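**Ticket 1880: la bolsa negra del botiquín no queda lista para guardar**
Estado: resuelto (con una cosa pendiente)
Producto: bolsa blanda Poritport, color negro
Abierto: 11 de agosto de 2023

### Qué pasaba

Llegó el aviso del puesto de primeros auxilios de Witby: la bolsa negra se hunde por el centro en cuanto se abre, las correas se meten dentro y no hay manera de encontrar nada. Habían probado a llenarla más (peor, claro) y a guardar el fonendo en el fondo, con lo que el tubo acababa enredado con todo lo demás.

¡Me encantan estos casos! Una bolsa de tela sin armazón es una maravilla para llevar y un pequeño rompecabezas para ordenar, así que me puse con ella enseguida.

### Primera comprobación: la bolsa y lo que la rodea

Saqué a la mesa el material de la lista corta. El fonendo de tubo azul va enrollado en vueltas amplias, sin apretar, y a su lado el botecito transparente con la tapa azulada. El frasco marrón de tapón naranja se queda de pie y aparte hasta el final.
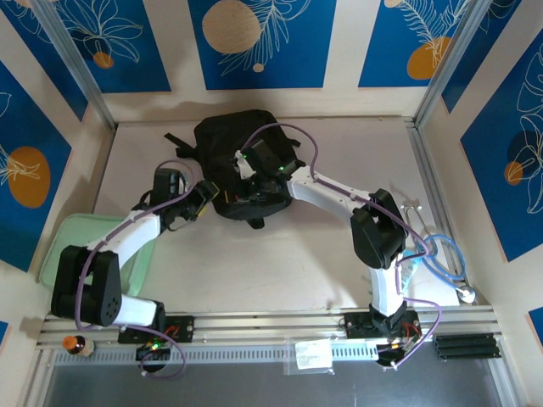 ### Pruebas

1. **Vaciar y sacudir.** Mejora un poco, pero la tela vuelve a doblarse hacia dentro. Descartado como solución única.
2. **Correa fuera antes de abrir.** ¡Esto sí! Con la correa extendida hacia un lado, la boca se encuentra a la primera.
3. **Peso en la base.** Probé con 400 gramos y luego con 800. Con 400 se asienta bien; con 800 la tela tira y la boca se cierra sola. Me quedo con 400.
4. **Abrir a dos lados.** Sujetar a la vez el lado izquierdo y el derecho de la parte superior y dejar que el centro se abra. Lo amarillo asoma entre las correas y los pliegues negros, y justo por eso pido siempre algo de color vivo dentro: en un forro oscuro es lo único que se localiza de un vistazo. El neceser verde menta, con su cremallera, se queda fuera a la izquierda hasta que haya hueco.

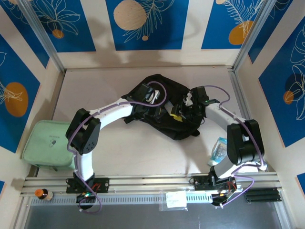 **Equipo de soporte de Bostex**
*Técnica de material y botiquines*

### Solución

Orden que recomiendo para Witby:

- correa y tiras, fuera
- neceser menta al fondo, tumbado
- fonendo encima, en vueltas sueltas
- envases pequeños en los laterales
- frasco marrón al final, de pie

Repetí el montaje completo durante casi 30 minutos y la bolsa cerró bien todas las veces. ¡Qué gusto da cuando encaja!

### Pendiente

Falta saber si Wasilewska sigue haciendo el separador rígido que pedimos en julio. Si lo tienen, lo añado a la bolsa y actualizo este ticket. Mientras tanto, Witby puede usarla tal cual con el orden de arriba.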